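Wood grain

Wood grain is the pattern made by the fibres and growth rings of a tree, and it is one of the great pleasures of timber. Streaks follow the length of the board, and their colour shifts with the seasons in which the tree grew. In Lorordale, joiners have prized streaky boards for generations — the local Tedesco style of table leaves the top bare of paint to show them off.
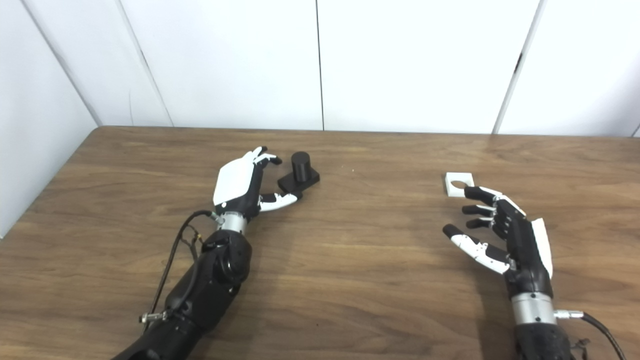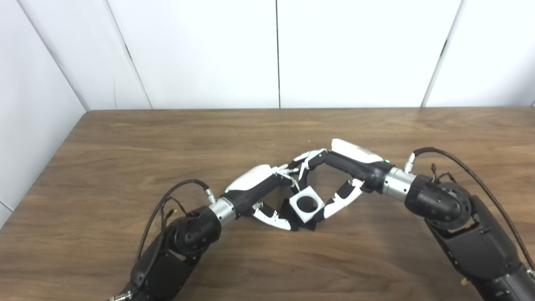 Brown wood-grain tabletops with darker streaks.

Nives Fabbri's guide to grain, Kusska, covers 212 timbers and is a marvellous read. It sorts grain into straight, wavy, spiral and interlocked, and has a lovely chapter on knots.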